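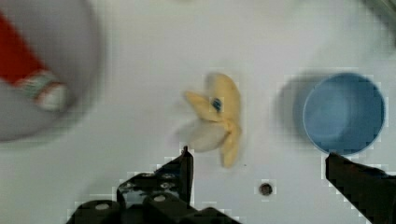

A banana, part peeled, on the white table

About us

Boma is a small after-school and holiday club. Started by Delia Farías in her front room with 5 children and one very patient dog. Now on Troncoso Road, ground floor, green door, ring twice. 79 families on the books this term.

What we do — pick-ups from three local schools, a snack, homework if they want it, outdoors if it's dry. Pretend cooking is big at the moment. So is chess, oddly.

Sessions run till 6pm. Friday we close at half five, please please be on time.
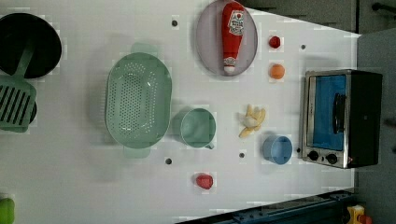 Play kitchen bits: pans, colander, cup, ketchup

Our staff
Delia runs the place and does most of the phone calls. All staff are first aid trained and checked, certificates are in the hallway, ask if you want a look. Tell us about allergys on the form, not at the door.

Fees and places
Full afternoon, snack included, price list at the desk. Sibling discount yes. Waiting list for under sixes is long, sorry — we hope to open a second room in May, once the Ekunov building next door has its new stairs.

Getting here
Bus 136 stops oposite. No parking outside, the neighbours do complain. Try the car park behind Okex, free for the first hour.

Office open from 2pm on school days. Leave a message if we don't pick up, we do ring back.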